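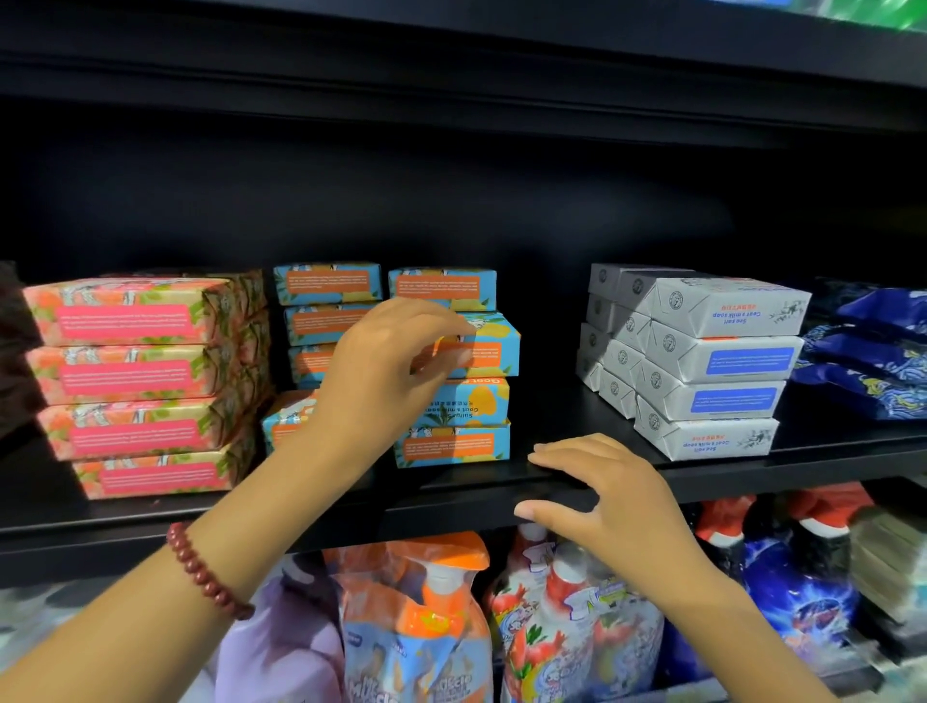
Shelf tidying by example -- speaker notes
Forkbridge meetup, Jun 27, 2023

Notes are for me. Slides go up after. If the clicker dies again use the space bar.

OPENING (keep short)

Say hi, say Pramanik, say what we do in one breath. We collect first-person examples of people straightening store shelves. Hands, products, shelf, from head height. A policy gets trained on it. That's the talk.

Don't do the history slide. Skip to the numbers.

400 episodes in the set as of this week. 67 thrown out before that count. 11 people recorded. Put those on screen and leave them there while I talk, people always ask again at the end.

Ask the room: who has collected their own demos? Who has labeled somebody else's? Second group will laugh at the right places.

WHY SHELVES

Shelf work looks dull on video. Good. Same furniture, same lighting, and the stuff on it changes all the time. Boxed soap next to soap in a different box next to bottles. Packs facing every which way. Print upside down. Real stock, real mess.

Also -- two hands. Most sets we looked at are one arm, one object, one clean table. Here one hand steadies and the other pulls, or one hand just rests on the shelf lip while the other one works. We kept the resting hand. Early on somebody wanted to mask it out. No. A hand parked on the edge is part of how people do this job, and the model needs to see that doing nothing is allowed.

Black shelf, black back panel. Dark gaps between products. Depth gets ugly in there, say so before the hardware people do.

WHAT ONE EPISODE IS

Spent way too long on this, so give it some time.

First version: an episode was a whole shelf. Start to finish. Terrible to label, everyone cut it in different places.

Second version: an episode was one grasp. Too short. You'd get the reach and the close and then nothing about where the thing went or why.

Now: one product group, one goal. Goal is a plain sentence typed in before recording. "Square up the blue boxes." "Bring the front bar in line with the ones behind." The person reads it out loud, then starts. Reading it out loud was a Drondance trick, stole it from their writeup with permission. It fixes the thing where people forget the goal halfway and start tidying the whole aisle.

Rules for the person recording:
- both hands in view before you touch anything
- look at what you're about to pick up, then pick it up
- no talking to the shelf (yes this happens)
- if you drop it, keep going, pick it up, finish
- sleeves and bracelets are fine, don't change them between takes of the same group

Drops. Linger here. We keep every drop. The 67 we threw out were for bad views or missing goal sentence or the clock out of sync, not one of them for being clumsy.

GRIPS, RIGID PACKS
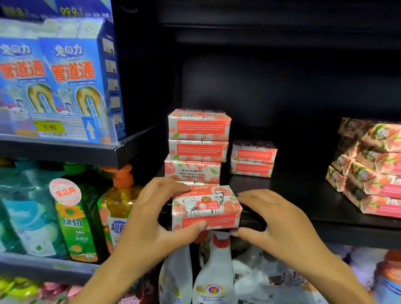 Wrapped soap bar, both hands, front of the stack. Left over the top corner, right around the end.

Talk over it for a minute. Points:

Occlusion. The bottom bar of that column is mostly behind the held bar and the left fingers. Happens constantly with stacks. Labelers want to mark only what they see. We tell them: mark what you can see, and put a guess flag on the rest. Guess flag is its own field. Do not let people mix the two, we had to redo 200 episodes over this. Pause for groans.

Same-looking objects. Same wrapper behind, same wrapper beside. A detector is happy to call it all one blob. So ids are per bar, carried by hand through the clip. Slow. Worth it.

Print direction. One of the bars behind is upside down. Does the goal include fixing that? Depends on the sentence! If the sentence says nothing about labels, then leaving it is correct. Labelers kept marking it as a fault. Wrote a whole page of the guide on this, happy to share.

Neighbors. There's a lot of other stock in view -- drain cleaner up on the next rack, dish detergent, spray bottle on the lower shelf. We don't blur or crop it. Cusport asked us for a cropped version for their benchmark and we made them one and it did worse on anything with a reach in it. Have the plot as a backup slide, only show if asked.

GRIPS, SOFT PACKS

Different animal. A box tells you where its corners are. A bag gives when you press it, the print moves around, and where the edge was a second ago isn't where it is now.

What people do without being told: one hand under, one hand over the top. Palm open below. Nobody in our group was coached on that. We only noticed when the grasp labels came back and the fixed list of grasp types had no slot for it, so half of them said "other". Added a slot. Then went back and relabelled, which took most of a sprint.

Things to say about bags:
- contact matters more than shape. If you only have time to label one thing, label where the fingers touch
- the second identical bag behind is the hard case. Same pattern, so the tracker jumps to it. Check every handoff by eye
- shiny print. Glare reads as an edge
- don't average left-hand and right-hand poses. We did in the first release. Embarassing

If short on time drop the glare one.

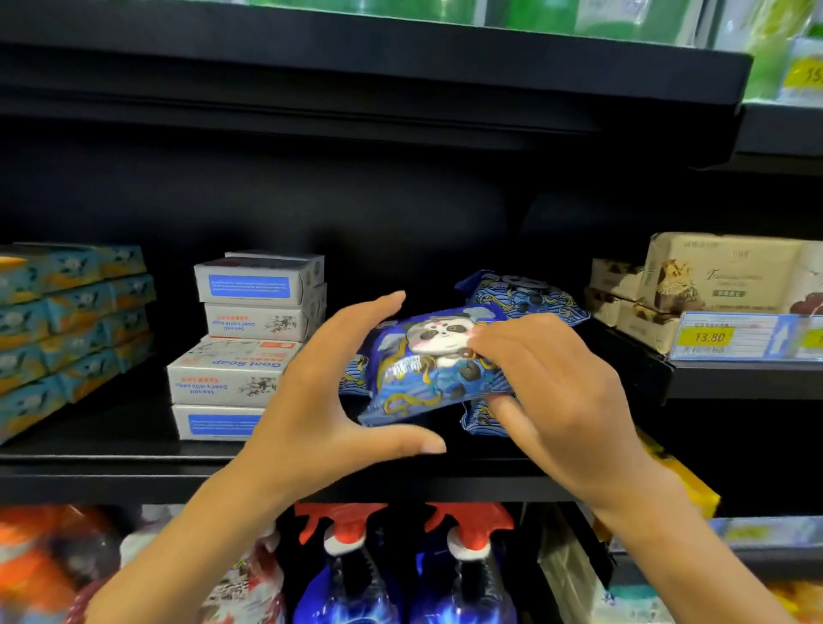 LABELING, WHAT IT COSTS

Be blunt here. Recording is the cheap bit. Labeling is where the weeks go.

Passes, in order. Goal check: does the clip match the sentence. Hands: in view, which one moves first. Objects: ids per item. Contact: start and stop. Last pass is a different person from the first pass, always, even when we're behind. Espescially when we're behind.

Disagreements get kept. Both labels stored, third person doesn't overwrite, they just add a third. Model people complained, then asked for more of it.

Text on packs. Mixed languages on the stock, English and Chinese on the same wrapper sometimes. We do not transcribe. Tried it, half a week gone, no gain for the task. Somebody will ask about reading price labels. Answer is no, other project.

WHAT I'D DO DIFFERENTLY

Goal sentences from day one.

Fewer groups per session. People get fast and sloppy, then fast and weirdly identical. Ends up as the same motion over and over with different soap.

More start states. We tidied from "a bit messy" nearly every time. Very little from "already fine, leave it alone". The policy now fiddles with shelves that need nothing. Show the fiddling clip, gets a laugh, then move on fast.

Taller and shorter people. 11 is not many and the heights bunch up. Reach angle over that front lip changes a lot with height. Next round is October, recruiting for it now, say that clearly and put the address up.

QUESTIONS I'LL GET

Is it public? Part of it. Forkbridge hosts the sample, full set needs a form.

Why not simulate? We do too. Boxes transfer ok. Bags don't, not with what we have.

Gloves or sensors on the fingers? Bare hands. Gloves changed how people picked things up, you could see it in the first take.

Does it work on a real arm? Short version: squaring boxes yes on a good day, bags not yet. Don't oversell. Cusport are running their own trial, point them there.

Did you pay people? Yes. By the session, same rate whether the clip got kept or not.

IF TIME

Backup plot (crop vs no crop). Labeling guide page on print direction. Otherwise stop, leave the numbers slide up, water is under the lectern.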